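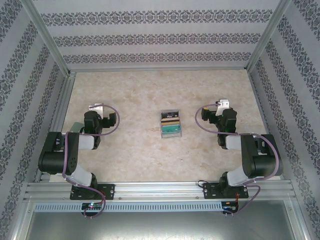
Why do people live for years with a wallpaper they say they dislike? Most of them have stopped seeing it, and the rest have looked into what stripping it would involve and gone back to the sofa.

4. Living with the pattern

4.1 What the households told us

The survey described in Section 3 went to 640 households in Drinanico and in the older terraces of Lahlou, all of them with at least one papered room. We asked each household to describe the paper in its main room from memory, in another room, before being allowed back in to check. The results were humbling for all concerned, including the authors, who tried the exercise on their own hallways and have agreed to leave the outcome out of the paper.

People were good at colour and bad at nearly everything else. They knew that the paper was green, or greyish, or "that brown". They were much less sure whether it had leaves or flowers on it, and when asked which way the pattern ran, many simply pointed at the ceiling, which we coded as vertical after some argument. Several respondents described in loving detail a paper that had been removed before the survey. One described the curtains.

Direction turned out to matter more than we had expected at the design stage. The trade has long sold stripes on the promise that upright ones make a room taller and level ones make it wider, and our respondents repeated this with great confidence. They repeated it even in rooms where they had just told us that the ceiling felt low in spite of the stripes, or that the walls felt close in spite of the bands. Belief in the rule seems to be unharmed by living in a room that breaks it.

4.2 Bands and corners

Papers with level bands are less common than upright stripes in both districts, and they drew the strongest feelings. Figure 1 has a paper of this sort, pale grey with dark damask-like motifs set in bands across the wall. Seen straight on, the bands lie level and ask little of the viewer. The trouble begins at the corners. On the side walls the same bands appear to slope, as level lines must when seen at an angle, and the eye is left to settle the matter on its own. A plain painted wall does the same thing, of course, but it has the tact to keep quiet about it.

Hangers know this well, and dread it for a more practical reason. An upright stripe that drifts at a corner can be lost behind a bookcase. A level band that misses its neighbour by the width of a pencil will be noticed by every guest for as long as the house stands. The hanging sheet supplied with the Lomon range of banded papers gives this part of the job one sentence, "match at corners", which we can only admire for its nerve. Households that had hung a banded paper themselves remembered the corners first and the cost second. Households that had inherited one remembered neither, and were on the whole happier.

We had supposed that the mismatch at corners would be the main cause of dislike. It was not mentioned nearly as often as the feeling of being surrounded. A single banded wall was described as smart, or bold, or (once) as "like a hotel that's trying". The same paper carried on to the adjoining walls was described as busy, and people began to speak of it as though it were a lodger. Figure 2 may be compared with Figure 1 on this point, as the bands there carry round from one wall to the next and slant down on either side towards the floor.

Figure 2. Banded paper, grey ground, on three adjoining walls. 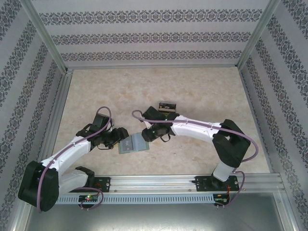

A reader on the Grukix decorating board, commenting on our draft questionnaire, objected that we had this backwards: three walls of anything are restful once the furniture is in, and it is the lone feature wall that nags, like a person at dinner wearing a hat. The point is a fair one and we have not been able to dismiss it. Our follow-up calls suggest that both accounts hold at different stages. The feature wall is liked at once and tires slowly. The fully papered room is disliked at once and then, at some moment that respondents could never place, stops being looked at.

4.3 The twelve-month question

To get at that moment we called back a smaller group of households, 20 in all, 12 months after they had either moved into a papered room or papered one. All had rated the paper in the first survey. Those ratings had been given with feeling. By the second call the feeling had gone, and in its place was a mild puzzlement at being telephoned about it.

Where the first answers spoke of the pattern, the second spoke of the room: it was cold, it got the sun late, the door stuck. Respondents who had told us in June that the paper would be gone by winter now told us that it would be gone by summer, and seemed to feel that this was the same answer. Only 2 households had stripped theirs. Both had done so after a leak, and both had then put up something very similar -- in one case from the same Lomon book, as the name of the shade was the only one they could remember.

It would be easy to call this indifference, but the same people became quite sharp when we asked how they would feel if a landlord or relative removed the paper for them. Several used the word "our" of a pattern they had previously blamed on the people before. We have no tidy scale for this. The closest item in the questionnaire asked whether the paper "belongs in the room", and agreement with it rose between the two calls while liking stayed where it was, which is to say low.

4.4 Limits

The households had all agreed to talk about wallpaper for the better part of an afternoon, and may be unlike other households in ways we would sooner not explore. Papers were rated under whatever light was on at the time. We did not separate tenants from owners in Lahlou, where the difference is a matter of some local dispute, and Drinanico has an unusual number of rooms with sloping ceilings -- on which no pattern of any direction can be hung with dignity. These rooms were kept in the main analysis and are treated separately in Section 5, together with the stairwells.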